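Packing and Tray Preparation Assistant (Part-Time)
Titarby Supply Services, Imodwood Site
Reference: 401
Positions available: 20

Titarby Supply Services invites applications for the position of Packing and Tray Preparation Assistant at its Imodwood site. The site prepares sorted trays of small goods for schools, clinics and residential homes in the region. Appointments are for a fixed term beginning in June, with the possibility of renewal.

About the position

Assistants work at a bench in the preparation room. Each assistant receives an order sheet, collects the items listed, sets them out in a tray and passes the tray to the checking station. The work is seated or standing, at the assistant's choice. Shifts run from 7:30 a.m. to 12:30 p.m. or from 1:00 p.m. to 6:00 p.m. Applicants should state which shift they prefer; the site will try to honor the preference but cannot guarantee it.

The position reports to Abena Quansah, Preparation Room Supervisor.

Duties

Assistants are expected to:
Set out items according to the order sheet, in the order given
Inspect each tray before filling and put aside any that is cracked, warped or stained
Wipe down the work surface at the start and end of the shift
Record shortages on the sheet and report them to the supervisor
Return unused stock to the correct shelf
Help with the monthly stock count when asked

Requirements

Applicants must be at least 18 years of age and legally authorized to work. No previous experience in packing is required, and training is paid at the full rate. Applicants must be able to read a printed order sheet in English and to lift loads of up to 20 pounds — cartons above that weight are moved by the warehouse team. Good close vision, with or without glasses, is necessary. Experience in a kitchen, stockroom, laundry or mail room will be considered an advantage.

Pay and conditions

The weekly rate is $285 before deductions. A completion payment of $1,085 is made to assistants who remain in the position through the end of the fixed term. Aprons and gloves are supplied. The site is served by the Antoniuk Road bus, and free parking is available behind the building. Lockers are provided; bags and outdoor clothing may not be kept at the benches.

Trays and benches

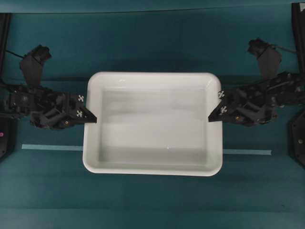

Tray preparation begins with an empty tray and a clear understanding of how it is to be filled. Small items go in first and are grouped by line on the order sheet; boxed items follow, with labels facing up. Nothing may be stacked above the height of the sides. The standard tray is of the white rectangular kind, with rounded corners and a broad flat rim, and it is placed with its long sides running left to right. The rim is to be kept free of tape, labels and loose items, as the lid rests on it during transport. Assistants should take hold of a filled tray at both ends and keep it level. Trays for the Zostimmont contract are filled from a separate sheet, and new assistants are not assigned to that work until they have completed their training.

How to apply

Applicants should submit a letter of no more than one page, a list of previous employment and the names of two references. Please quote reference 401 on all correspondence. Applications may be left at the Imodwood reception desk or sent by mail to Melaniia Zinchenko, Personnel Office, Titarby Supply Services.

Selected applicants will be invited to a short interview followed by a practical exercise at the bench, in which they will fill one tray from a sample sheet. The exercise is not timed. Applicants who need an adjustment for the interview or the exercise — a higher chair, for instance, or a large-print sheet — should mention it in their letter.

Titarby Supply Services considers all qualified applicants without regard to race, religion, sex, national origin, age, disability or veteran status. Applications received after the positions have been filled will be kept on file for the next intake.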